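Snacks for the long ride: what are you carrying?
Rides and Routes > Food and drink

ybouvier
28 March 2018
Doing the Wasia loop again this year, six hours on the bike if the wind behaves. In February I ran out of food on the climb after the reservoir and had to sit on a guardrail until a stranger gave me half a banana. What are people carrying, and how often do you eat? I don't get along with gels.
Yannick Bouvier

gravelgrouse
Boiled potatoes with salt, in a sandwich bag. Cheap and they don't melt. Start eating in the first 30 minutes, before you want to.

Tamarack69
Potatoes are fine in the fall. In summer they go sour in a jersey pocket. I use bars and nothing else. One every 45 minutes, cut in half at home so I'm not chewing a whole one uphill.

gravelgrouse
Never had one go sour in six hours. What are you doing to them?

Tamarack69
Leaving them in a black jersey at 30 degrees. Same as you would be on that loop.

oldchainring
The bakery in Chevalier is right on the route if you go counter-clockwise. Butter tart and a coffee, fill your bottles at the tap outside. You don't need to carry much after that, it's mostly downhill to Plaretti.

ybouvier
Is it still open? It was shut when I went by in February.

oldchainring
Winter hours. They close at 2 so don't dawdle.

MmeDerailleur
I wouldn't plan a ride around a bakery. Carry enough to get home and treat the stop as extra. Two bars spare in the saddlebag, always, and replace them when they go stale.

For anyone doing the whole loop, this is how I pack. I weigh 69 kg and ride at a moderate pace, so adjust to suit.

1. Bottles. One plain water, one with drink mix. I use the Funema lemon one at half strength because full strength is too sweet for me.

2. Bars. I sort them by flavour the night before so I don't end up with six of the same. Sweet ones for the first half, salty for the second.

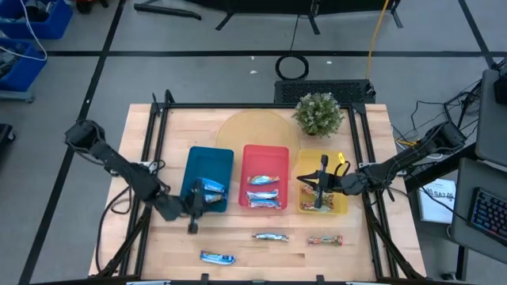 3. Real food. A cheese sandwich with the crusts off, wrapped in wax paper, eaten at the halfway lookout.

4. Emergency sugar. A roll of hard candies in the saddlebag next to the tube.

gravelgrouse
Crusts off?

MmeDerailleur
They're dry and I cough.

Tamarack69
I'd drop the sandwich and take two more bars. Bread sits like a brick on the second climb.

ybouvier
Thanks all. I'll try the bars cut in half, plus a few potatoes for the first part while it's cool. Going counter-clockwise for the bakery.

oldchainring
Watch the cattle grid on the way out of Chevalier. It's slick when it rains.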